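The causeway out to Imlow is covered twice a day, and the times painted on the board at the landward end are only a guide. A strong south-westerly can bring the water over well before the tables say it should.

Aled Morris has walked the crossing for 45 years. In November, when the big springs come in, he sets off two hours before low water and expects to be on the island with time to spare. The sand on either side of the track looks firm and often isn't. There are 9 marker posts, and the channel that causes most of the trouble lies between the last two.

What makes the tides here so large is the shape of the estuary. It narrows quickly past Frade Point, and the sea has nowhere to go but up. The range at springs is about seven metres. At neaps it is less than half that, and the mudflats on the northern side stay covered for days.

The flats feed a great many birds. Knot and dunlin arrive in autumn and follow the edge of the water in and out. Leonie Ostermann, whose winter counts cover the whole northern shore, had 235 curlew on one morning and hardly any the next. She puts that down to the wind.

Visitors who miss the crossing can wait in the old pilot house, which has benches, a stove and a tap. The next safe time back is usually after dark.

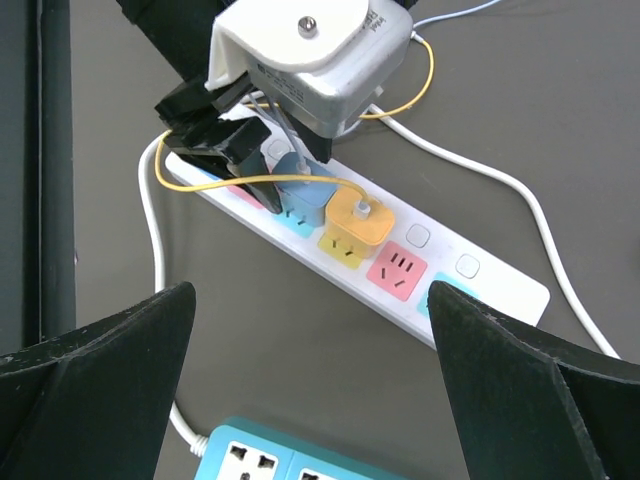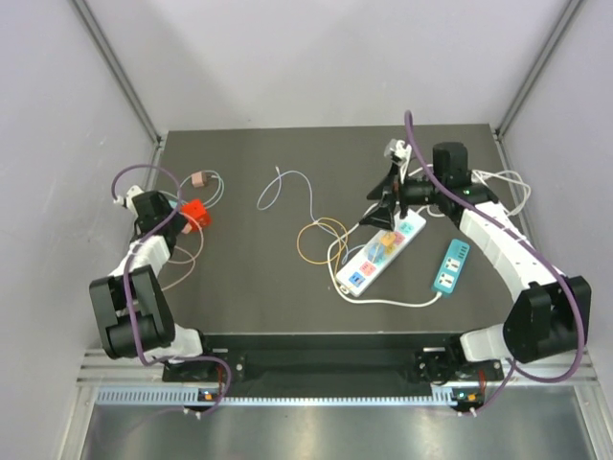

Henrike Dreßler wrote to say that the track has shifted since she first used it, and that the channel now runs closer to the island than most maps show. She would like to see the posts moved before next spring.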